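Home News Business Schools Sports Opinion Contact

Sondside food pantry to move into former Pernau Street bank

July 12, 2023
By Svetozár Čierny

The Sondside food pantry will leave the church basement it has used for 16 years and reopen in October in the old bank building on Pernau Street, its board said Wednesday.

The pantry signed a lease for the ground floor last week. The building has been vacant since the bank branch closed, and the new space is more than twice the size of the basement. It has a loading door at the back and no stairs, two things the pantry has asked for in every building search it has made.

Rent will be paid in part by Futik, the grocery distributor, which has agreed to cover the first 20 months. The rest will come from the pantry's own budget and a town grant approved in the spring.

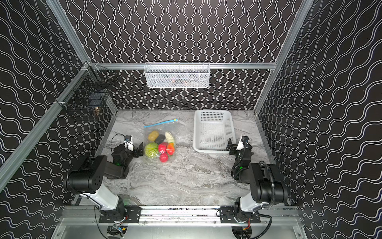
What will change for families

Shoppers now wait in the church hallway and are handed a box packed ahead of time. On Pernau Street they will walk through and choose their own food, up to a set number of points based on household size. Fresh fruit and vegetables will not count toward the limit.

The pantry will be open two evenings a week in addition to Saturday mornings. Evening hours were the most common request in a survey handed out last winter. Many of the people who filled it out work day shifts and send a relative or neighbor to pick up for them.

Registration stays the same. Anyone living in Sondside or the Cifuentes neighborhood can sign up with one piece of mail showing an address. No proof of income is needed. Families already on the list will not have to register again. 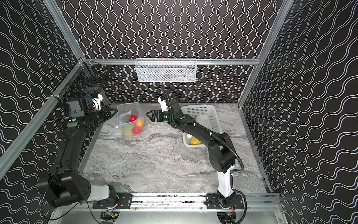

Wire baskets hang at the back and side of a marble-patterned tabletop.

The bus is a concern for some regular shoppers. The church is on the main line, and the bank building is a walk of several blocks from the nearest stop. The transit office has been asked to add a stop in front of the building but has not given an answer. Until then, the pantry plans to run a van from the church parking lot during Saturday hours.

Work on the building

The teller counters have been taken out and the floor will be replaced in August. A walk-in cooler is due to be installed after that. The old vault will stay, as it would cost too much to remove, and will be used to store canned goods.

The cooler should let the pantry accept more from farms and stores. It has had to turn down dairy and produce during the summer months for lack of cold storage. 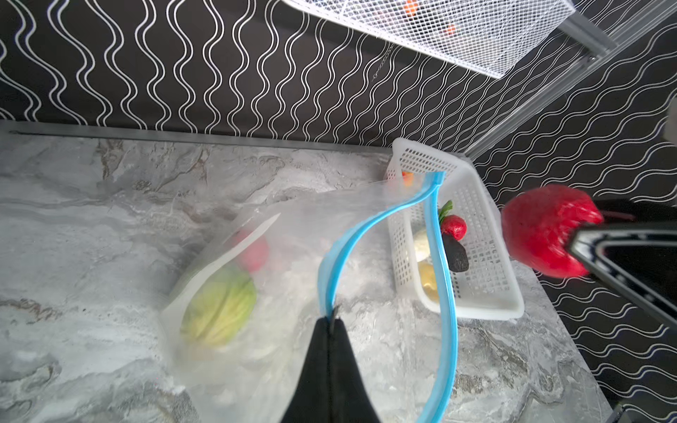
A clear zipper bag with a blue seal, with fruit inside.

Donations can still be dropped off at the church through the end of September. The pantry is asking for cooking oil, rice, peanut butter and baby formula that has not passed its date. Opened packages and home-canned food cannot be taken.

The basement will close for one week before the move. Families will be given extra food at their last visit before the closing, and anyone who runs short can call the pantry's regular number.
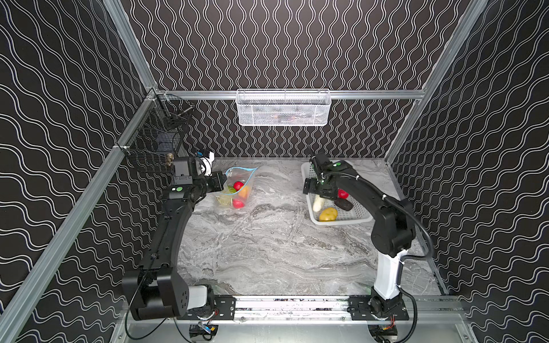 The church has not decided what to do with the basement. A preschool and a tutoring program have both asked about the space, and members are expected to discuss it at their fall meeting.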